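Part 4: Folding on the bed

If you skipped ahead to this part, go back and do Part 3 first (the sorting piles), or you'll end up folding towels on top of shirts and having to start again. I've done it more than once! Everything below assumes you have your piles and a bed with the covers pulled smooth.

I fold on the bed and always have. The ironing board is too narrow, the kitchen table has crumbs on it, and my old apartment on Matero Street didn't have any other flat surface bigger than a tray. A bed is soft, though, and things slide around on it, so a few of these steps are about keeping the fabric where you put it.

4.1 Get the surface ready

1. Pull the bedspread or sheet tight toward all the corners. Wrinkles underneath turn into wrinkles on top.
2. Move the pillows off. On a chair is fine, on the floor if you vacuumed.
3. Pick a side for finished things and a side for things still to do. I keep finished on the left and waiting on the right. If you're left-handed you may like it the other way around, and Gaspard Charpentier, who tested these steps for me, swears by it.

Note: a pale bedspread is great for seeing the edges of dark clothes, but it also picks up every bit of lint. Give black pieces a good shake over the bathtub before they go anywhere near it.

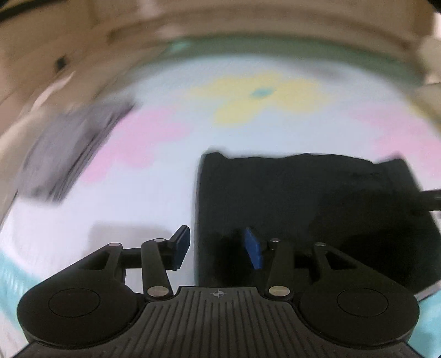 3 min read

A big black piece laid out on a white flowered cover is about as easy as it gets, because you can find every edge. Gray is a bit more forgiving about lint, so when I have both I fold the gray first and then change the order if the black ones are piling up.

4.2 Fold a large flat piece

1. Lay it down and smooth it from the middle outward with the flat of your hand.
2. Find two corners on the same short side and bring them to the opposite two. Line up the corners first and let the edges follow.
3. Smooth again. Don't press down hard – on a mattress you'll just make a dent and the fabric will slide into it.
4. Turn the piece a quarter turn and fold in half again.
5. Fold in thirds if it's going on a shelf, or roll it if it's going in a drawer.

I keep a strip of cardboard 39 centimeters long next to me and fold to that width, which fits my closet shelves with a little room left over. Measure your own shelf before you cut one! Mine came off the side of a Simeck box and it has lasted for years.

Caution: stop stacking once the pile starts to lean. On a bed it will go over the second you sit down to do the socks.

4.3 Slippery or stretchy fabric

These are the ones that make me grumpy. Linings, thin scarves, anything that won't hold a crease. Put a dry washcloth under the first fold line and pull it out when you're done. For stretchy things, let them lie flat for a couple of minutes before you start so they can shrink back to their real size (I go make coffee).

If a corner keeps creeping away from you, set something smooth and clean on it. A paperback works. Please don't use a mug, even an empty one.

4.4 Putting the stack away

1. Slide both hands under the stack, palms up, and lift straight.
2. Carry it with the folded edge facing you.
3. Set it on the shelf with that same edge facing out, so you can pull out one piece later without dragging the neighbors along.

Note: dark things go on the lower shelf in my closet and light ones go above. That's purely my habit – Gillespie Yule does it by season and can find a sweater faster than I can.

Part 5 covers fitted sheets. Bring patience and, if you can get one, a second person.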